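Trays at the packing tables

The Prukwood packing room changed over to shallow plastic trays in April. Each table now gets one, and everything that belongs to an order goes into it before the box is folded. Loose items on the tabletop were the main source of short orders last winter: 44 in the quarter, most of them missing a single small part.

Aarti Prajapati tried three tray types before settling on the present one. The deciding points were the raised rim, which stops small parts rolling off, and the rounded corners, which wipe clean in one pass. A pale floor was also preferred. Dark fittings show up against it without extra lighting.
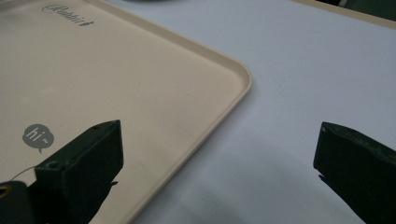

Beige tray with the "Rabbit" logo and "hi~" sticker, on a white table.

Stickers may stay on the tray floor if they lie flat. Any with a lifted edge should be peeled off and the residue removed with warm soapy water – no solvents, as they dull a matte surface.

Set the tray fully on the table, with no part of the rim over the side. Empty it between orders, including paper slips. At the end of the shift trays are stacked upside down on the Flombridge shelving, no more than nine high.

Cracked or warped trays go to Tomos Kneath for replacement. Some 127 are in stock, so there is no need to tape up a damaged one.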